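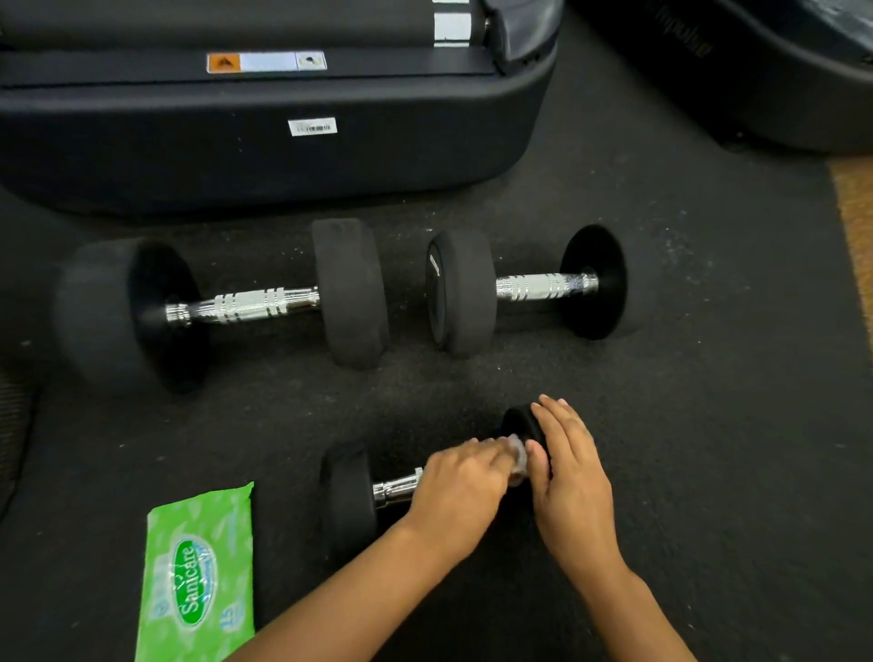 Farzad Alipour: My last lot of tiles curled at the corners before the second winter and the shop told me it was "settling". Why should I believe yours won't?

You probably shouldn't, going by what most flooring pages say. We sold tiles that curled too, for longer than we'd like to admit, and the brochure for those said "lies flat for life". We've since stopped copying brochures. What follows is what we know about the Stiseo tile, what we've only been told, and what we doubt.

# Stiseo rubber floor tile, black, straight edge

Page last checked Jun 18, 2022

| | |
|---|---|
| Size | 500 mm x 500 mm |
| Colour | Black (the flecked version is a separate order) |
| Edge | Straight cut, no interlock |
| Stated density | 1237 kg per cubic metre |
| Material | Recycled rubber granules, polyurethane binder |
| Underside | Flat |
| Indoor or outdoor | Indoor. The maker says both |
| Delivery | Flat rate, kerbside only |

## The density figure

It comes from the maker, Dumitrescu, and we can't confirm it. We asked for the test report in December and were sent a second copy of the brochure. Density matters all the same, because a crumbly, low-density tile sheds grit and dents under a rack foot, and a heavy one mostly doesn't. These are heavy. Carry a stack up a flight of stairs and you'll form your own view of the number.

Be wary of any seller who quotes a density to the last digit and won't quote a tolerance. That includes us on this page, until somebody sends the report.

## "Shock absorbing"

Every rubber tile ever sold is shock absorbing. So is carpet. The useful question is what's under it and what you plan to drop.

On a slab in a garage, for ordinary training where weights get put down with a bit of a thud, a single layer is fine and we'd leave it at that. For barbells dropped from overhead we'd want a proper lifting platform, and a tile is no substitute, whatever the brochure shows. On timber joists with somebody's bedroom below, please don't buy these expecting silence. They take the sharpness off the clank. The low boom goes straight through into the ceiling, and we've had to refund people who were told otherwise (by us, once).

## Smell

The brochure says "low odour". Rubbish. Every new batch smells, and a small closed room makes it worse. Leave them outside in the shade for as long as your patience holds, then lay them with the door open. Rosângela Barros laid hers in a converted sunroom and wrote to say it was bearable after a fortnight and gone by the end of the season. That's one room with good windows. A basement will take longer.

## Curling, since Farzad asked

Tiles curl for a few reasons, and the shop will usually pick the one that's your fault. Uneven curing at the factory is real and you can't do anything about it except send the tile back. Sun through a glass door will lift an edge. So will squeezing a row in too tightly against a wall on a cold morning, then leaving the place shut up through a hot spell.

What we do now is lay a few tiles from each pallet on the warehouse floor, leave them, and look. It isn't science. It has stopped us shipping bad pallets – two of them so far, both sent back to Dumitrescu. If yours lift at the corners without direct sun on them, we replace them, and you don't have to argue with anyone about settling.

## Cleaning
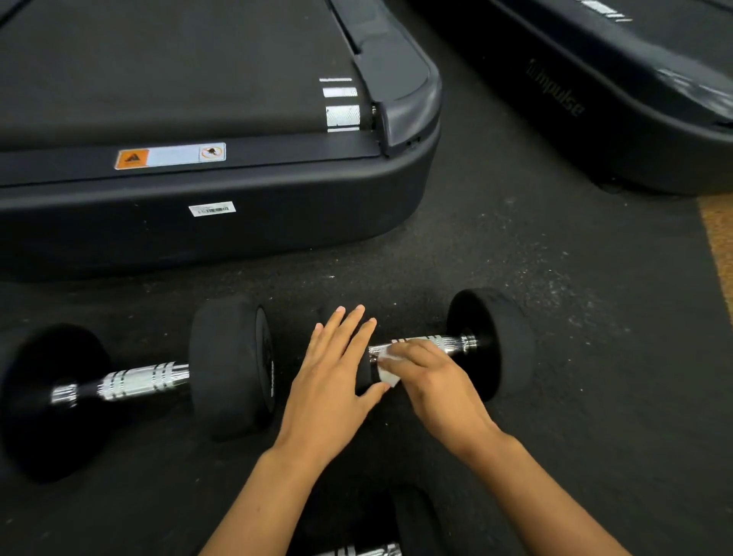
*Wiping a chrome dumbbell handle over a black rubber floor.*

For the tiles themselves, vacuum first, then a damp mop with a little neutral detergent. Skip anything with solvent or citrus oil in it. Disinfectant is fine on the surface if it's made up at the strength on its label, though we don't see what it achieves on a floor people walk over in their runners.

We used to stock a product called Susimar Rubber Reviver. It made the floor shiny and slippery, and it left a film that held dust. We don't stock it now, and if you have a bottle left over, keep it well away from anywhere you lift.

The first mop bucket will come up black. Loose granules and dust from the cutting, mostly. If it's still coming up black months later, the binder is failing and we want to hear about it.

## Do you need to glue them?

In a fully tiled room with walls on all sides, usually no. For a patch in the middle of a garage, the outer row will creep unless something holds it. Double-sided tape at the perimeter works well enough and can be pulled up again. We don't recommend full adhesive unless you own the building and like it exactly as it is.

## Ordering

Measure the room in two places each way, as garages are seldom square. Add spares for cuts. Ladan Daneshvar at our counter will check a sketch if you email one, and she'll tell you if you're buying too many, a habit the rest of us have had to get used to.

Orders of more than 100 tiles go on a pallet, and the driver won't bring a pallet past the kerb. Organise help before it arrives.

Colour varies between batches. Buy the whole floor at once if that would bother you.

## Would we buy them?

For a home gym on concrete, yes, at the current price. The Brirkier tile is cheaper and we sell that too. It sheds more and its edges aren't cut as cleanly, but in a shed where nobody's looking closely you may not care. For an upstairs flat we'd talk to the neighbours before spending anything.

Samples are posted free. Stand on one, bend it, rub it hard with a white rag, and leave it in the room you mean to use.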